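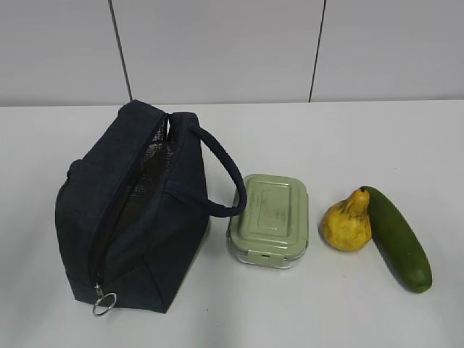
Home Projects Reports Contact

Packing for the Day: progress report to Sanance, second period

Reading time: 3 minutes

Prepared by Karla Meléndez, Clonero

Summary

The project teaches people to plan, pack and carry what they need for a day out of the house. The grant pays for the room at Zamudio, two session leaders, food, and the bags and containers people take home. In this period we ran 20 sessions against a target of 20. Sixty people were expected to enrol and 77 did. Spending is within budget except for containers, which are covered below.

Sessions

Each session lasts two hours and has the same order. People write a list, lay everything out on the table, check it against the list and then pack. Tiburcio Galindo leads the food part and Toàn Tô leads the packing.

We changed the table stage in June. Before that, people packed straight from the shopping bags and often found at the end that something had been left out. Now nothing goes into the bag until all of it is on the table. We use plain white tabletops, and dark things such as the navy bags and caps are easy to find on them.

The vegetables have gone down well. Tiburcio brings courgettes and gourds when he can get them, as they are awkward shapes and make people think about what goes in first. Several people had not cooked a courgette before, so we added a short recipe sheet. It has been reprinted once.

Caps and other clothing were not in the original plan. They came in after people asked how to fit them in with food. The advice we give is to pack the food first and leave the cap until last, or wear it. 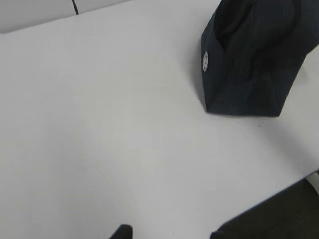 Bags and containers

We bought 125 containers, all with clip-down lids. We chose glass bases with pale green lids because people wanted to reheat food in the same dish. They cost more than the plastic ones in the bid and they are heavier. Uriel Ochoa has asked the supplier for a lower price on the next order and is waiting for an answer.

The bags are dark navy. The size is right for one container and a few other things, but the opening is tight when the bag is nearly full. Two people with weak grip found it hard to get the container in flat. Toàn now shows them how to open the bag wide on the table, stand the container upright inside and put smaller items down beside it.
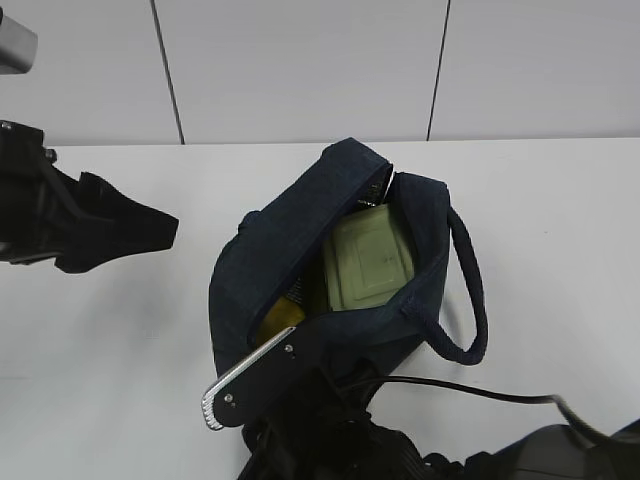 This takes longer the first time, and we have allowed an extra ten minutes for it. Most people manage it without help by their second session. We will keep the same bag for the next period and look at one with a wider mouth if the budget allows.

Problems

Attendance at the Saturday session dropped when the bus route changed. We moved the start back by half an hour and numbers have mostly recovered.

Storage at Zamudio is still poor. The cupboard we were promised is shared with another group and does not lock, so containers are being kept at the Clonero office and carried over each time. Tonantzin Cortés is talking to the building manager.

Some feedback forms came back blank on the second page. The form has been cut to one page.

Next period

We plan a further 20 sessions. Four of these will be at Clutville, where the room is smaller and we will take fewer people at a time. The Clutville dates are agreed but the room hire has not been invoiced.

Request

We ask Sanance to agree to move the unspent travel money to the containers line. No increase in the grant is needed. We would need an answer before the next order is placed. The budget sheet is attached separately, and questions on it should go to Uriel.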